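Storage, Sorted? The Clear Bin Trial
Shazia Ansari, December 28, 2018

Every storage guide I read this year swore by the see-through bin. Buy one, they said, and the soft toys will look after themselves. I have my doubts, so I gave Pallside's long room over to the question and went through it with the toys, the tables and the shelves. Captions are mine, and so are the grumbles.

The bin
Clear plastic, kept on the floor. You can see what you own, which is fine if you like what you own. The pink star still pokes its points up, and the lime-green one is on the move. I remain unconvinced that clear walls make anyone tidier – they mostly catch the light.
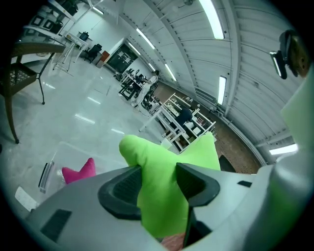 The dark table
Wooden, thin metal legs, with a woven-looking shelf underneath. Wako's guide calls a low shelf "bonus storage". In my house it would be full of post by March.

The white shelves
Up on the wall, with a couple of small framed things on them. Pleasant enough, but no use for plush toys unless you enjoy reaching.

The floor
Glossy and pale grey. It looks smart under the lights. I would still like to know who mops it.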